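The Trullska cabinet, five months in

By Parvaneh Najafi
March

I bought the Trullska because my back hall had turned into a place where coats went to die, and because Lourenço next door has one and won't shut up about it. It's a tall storage cabinet, 162 centimeters high, and it comes in white or a gray that looks like wet cement. I went with white.

Delivery was fine. Two boxes, one dented at the corner, nothing hurt inside. The instructions are all drawings (no words at all) and step nine is drawn from the back, so I put the middle shelf in upside down and had to undo the whole thing. Allow an evening. I started after dinner and was still on the floor at 11 p.m. with a hex key and a cold cup of tea. 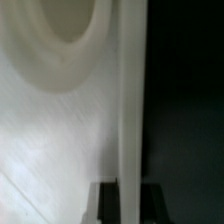 Storage is where it won me over. Five winter coats, the vacuum, the ironing board and a truly embarrassing number of tote bags all went in, and the door still shut! I'd looked at the Flunbridge first, which costs more and is shallower, and I'm so glad I measured the vacuum before ordering. Looks-wise it's plain, and I like plain - smooth white with soft rounded shapes like that creamy oval rim are about as fancy as I want anything in my house to get. My sister Assunta says it's like living in a dentist's office. She has eleven kinds of wallpaper.

Now the grumbles. The feet adjust, but only from underneath, so you have to tip the cabinet to turn them, and then you stand it up and it's still leaning, and you tip it again. My floor slopes toward the kitchen and I did this six times. The hanging rail is also a bit thin for heavy coats. Mine sagged by January and I swapped it for a steel one from the hardware store, which cost less than lunch.
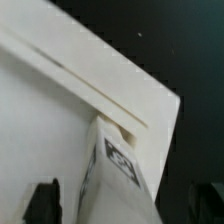

Crisp corner, long straight groove.

Cleaning is easy enough. A damp cloth takes off most things, though boot polish needed a dab of dish soap and some muttering. The wall strap is included and you should use it, especially with kids around. It needs a proper screw in a proper stud, and the little plastic plug they give you went straight in my junk drawer.

Would I buy it again? Yes, with the better rail ordered the same day. I paid 354 for mine, and if it had been 500 I'd have stuck with hooks. Lourenço paid 40 less in a sale and has mentioned it twice this week.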